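The simulated kitchen on Moriarty was due for a going-over, and I finally gave it a Saturday. Moriarty is the workstation under my desk. The cell that runs on it is called Ostilis, and it is one arm, one two-finger gripper and a camera on the wrist, set in a kitchen that exists only in software. The job is opening drawers and cabinet doors.

People assume a simulated cell needs no looking after. It has no grease, no loose cables and no worn pads, so I can see why. But the model files get edited, the physics engine gets updated, and a number that was right in July is wrong now. I do the same round each time, starting with the gripper wide open and the arm held still.
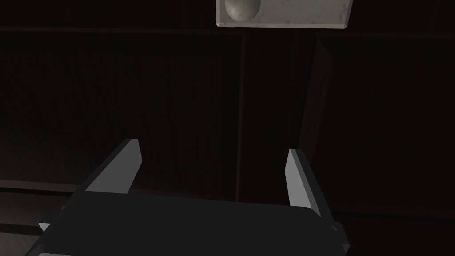
**Cell Notes, No. 13**

August 17, 2019

Fingers first. I command them fully open, wait for the joints to settle, and read back both positions. They should be the same apart from the sign. This time the left one was short of its limit by 2 millimeters. It took me most of the morning to find the cause, and it was a dull one. When I swapped in the new Mokden finger meshes, I had put the joint limit in for one side and left the old value on the other. Nothing complained. The gripper still closed on things, a little off center, and the arm made up the difference.

I fixed the limit, deleted the cached model and loaded everything again. Don't skip the cache. I have fixed the same file twice in one day because the simulator was still reading the old copy.

After that I looked at the collision shapes. The finger you see on screen and the finger the physics engine uses are separate things, and they drift apart if you edit one and forget the other. I turn on the collision overlay and step through a slow open and close. The new fingers were fine. The palm was still using the old box, which stuck out past the housing, so I trimmed it. 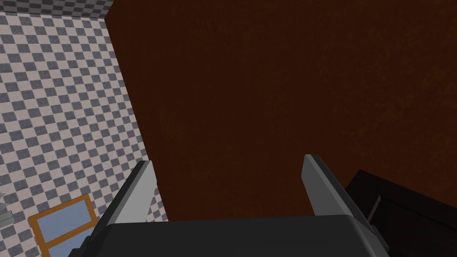
Camera alignment comes next, and I do it with the arm parked. The wrist camera is attached to the hand link by a fixed offset, and if that offset picks up even a small rotation, every grasp target shifts with it. I used to check it by comparing numbers in the file. Now I look at the view first and the numbers after. With the gripper open over the brown panel, the pale fingertips should come up to about the same height, and the small checkered tiles off to the left give me straight lines to sight along. If a line of tiles bends, I have the wrong lens settings loaded. If one fingertip rides higher, the mount has rolled. Then I open the file and see by how much.

The offset was good this time. I saved a copy of it anyway, under a name I will recognize later.

Next I ran the arm through its saved poses. I run these with the joint limits printed next to the live values, so I can watch for any pose that ends up leaning on a stop. One did. The wrist was sitting right at its limit, so the arm had no room left to turn as it came in. I moved the base of the arm back by a small amount and saved the poses over again.
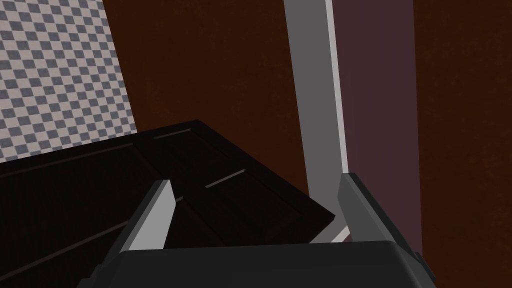 Do you have to redo the start poses every time the base moves?

Every one that was saved as joint angles, yes. Poses saved relative to the cabinet can stay, as long as you check afterward that the arm can still reach them.

I would save them all relative to the cabinet if I were starting again. Half of mine are the old kind.

The last part of the round is drawer friction. I set it by hand, pull the drawer at a constant force, and log how far it travels in 10 seconds. Too low and the drawer glides open when a finger brushes it, and you learn nothing about the grasp. Too high and the fingers slide off the knob. I keep the random seed at 512 for this test so I am comparing like with like. After the engine update the drawer was moving much more freely than before, and I had to raise the damping as well as the friction to get it back where it was.

I also keep an approach pose for the knob, low and slightly to the left of it, gripper open. It is the pose I go back to after every change. 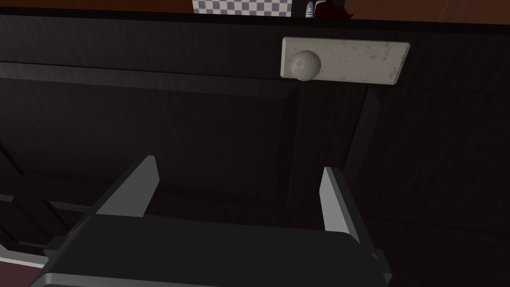

Ruairí Heffernan wrote to me about the last set of notes and said I should stop tuning friction by hand. He would fit it from a log of a real drawer with a force gauge on the pull, and he thinks my values are tuned to please the controller. He also asked why I change damping and friction in the same session, when I could do one, log it, and then do the other.

He has a point on the second part. I went back and ran them separately, and most of the difference was damping. Friction had hardly changed. I have put it back to the old value and left a comment in the file.

The force gauge I don't have. I may borrow one.

Still on the list: the door hinges, which I haven't touched since the update, and the rest of those joint-angle poses.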